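Wandeck gripper comparison: frequently asked questions

Maintained by Saron Tilahun. Last revised 13th September.

What is being compared?

Two parallel grippers, the Menix and the Patis, on the same pair of simulated arms. The arms, the body, the controller and the task set stay fixed. Only the gripper model and its finger geometry change between runs.

Which controller is used?

Pereyra, in joint impedance mode, with identical gains for both grippers. We did try retuning per gripper in May. The results were slightly better for each, but they could no longer be compared with each other, so the retuned runs are kept in a separate folder and are not part of the published table.

How many episodes are in the current release?

1086, split evenly between the two grippers. Each gripper sees the same starting layouts in the same order. If you filter out episodes by hand, filter by layout number, otherwise the pairing is lost.

What are the tasks?

There are 12, all of them tabletop tasks. Most are single-arm picks of crockery or cutlery. The remainder need both arms, usually one to steady an object and one to lift. The full wording of each instruction is in the task file.

Why is cutlery scored separately?

A fork or spoon lying flat leaves very little room for a fingertip. Small differences in finger thickness that make no difference to a mug will decide whether a fork is picked up or pushed along the table. Mixing the two groups hid the only clear difference between the grippers, and the first draft of the table was withdrawn for that reason.

Which gripper does better on cutlery?

The Menix, on bare table. Its best result is 87 per cent on the single-fork task. On cloth the gap closes, and on two layouts it reverses. We would not choose a gripper on the cloth figures alone, as the contact model for cloth is the weakest part of the simulation.

Is the cloth simulated as a soft body?

No. It is a fixed surface with its own friction value and a small height offset. It does not wrinkle or slide. A fingertip that would catch and drag a real napkin will simply stop or skate across this one. Results on cloth should be read with that in mind.

Which camera views are recorded?

A body view looking forwards over both arms, and a close view at each gripper. All views share one clock. The close views move with the wrist, so their extrinsics are logged at every step; the body view has a single fixed calibration per episode.

Do the close views help?

For cutlery, yes. A policy given the body view alone tends to reach the right area of the table and then close beside the handle. Adding the close view corrects much of this, although the finger itself hides part of the target. We tested a version with the finger removed from the render. It scored higher, and it was dropped, as no real camera could supply that picture.

Can I compare episodes with different room models?

Only with care. Lighting changes with the room, and hard shadow edges on the cloth have a measurable effect on the close-view policies. Group by room first, then compare grippers within each group.

What counts as a failed grasp?

Any of the following: the object slips out before it reaches the lift height, the fingers close on nothing, or the controller stops on a force limit. A grasp that holds but has moved the object a long way first is scored as a success and flagged. The flag is a separate column – please do not treat it as a failure when quoting our numbers.

Are the arm poses reset between episodes?

They return to the same joint positions, with a small random offset on each wrist. The offset is drawn once per layout, so both grippers begin from the same pose.

What do the recorded views look like?
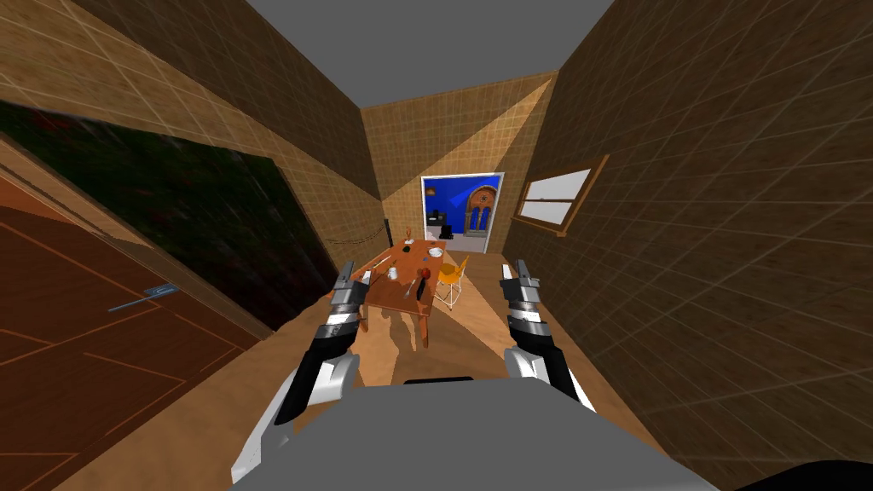
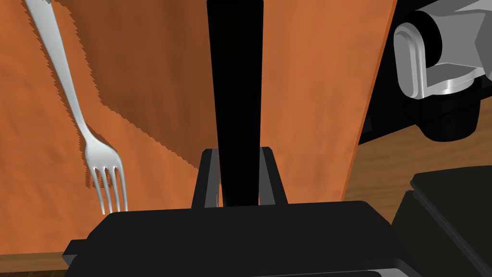

Can I add a third gripper to the comparison?

You will need a collision mesh, a visual mesh and a joint limit file in the same format as the existing two. Run the complete task set with the standard gains, and do not alter the layout order. Send the logs with the mesh files so that the run can be repeated at our end before the figures are added to the table. Allow 2 weeks for this. Grippers with more than two fingers are not supported by the current scoring script.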